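Budget for a second pair of handheld grippers, or wait?

benchrat7
Posted Saturday, April 6, 2024

We have one pair of handheld grippers from Malteck and money for one more purchase before the new budget starts in November. My lead wants a second pair so two people can record at once. I would like to spend it on a spare set of fingers and cables and keep the rest. What have other small labs done?

Garg_fan
What does the second pair cost you?

benchrat7
Quote from Baltmont is 600 per hand, cables not included. Cables are 100 a set.

tallowmere
Buy the spares. We bought a second pair first and it sat in a drawer, as we only had one table with a rail frame. The table, stands and floor space are the real cost. Price those before you ask for more hands.

Garg_fan
I don't agree. A used table is cheap. If one gripper fails you lose the whole station, and our last repair took 7 weeks. A second pair is your spare parts.

benchrat7
Fair point on the repair time. For reference, our tasks are simple. Mostly bins, lids and latches, one person with a gripper in each hand. Everything is on cables, and there are tripods on both sides of the table, so a second station would not fit in the same room without moving a cabinet.

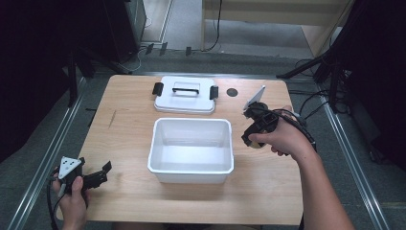

Lwazi Joubert
Cable length should be on the list before anything else. We ordered from Plorkeck and the short ones pulled at the connector whenever someone reached across. Replacing them all came to 566, and that was not in the plan.

tallowmere
Same problem at our place. Get the longer ones even if you only buy one set.

Garg_fan
Still say second pair. But ask Baltmont if they will put the cables in for free. They did for us when we ordered two hands together.

benchrat7
I'll ask on Monday. If they include the cables I'll go with the pair, otherwise spares.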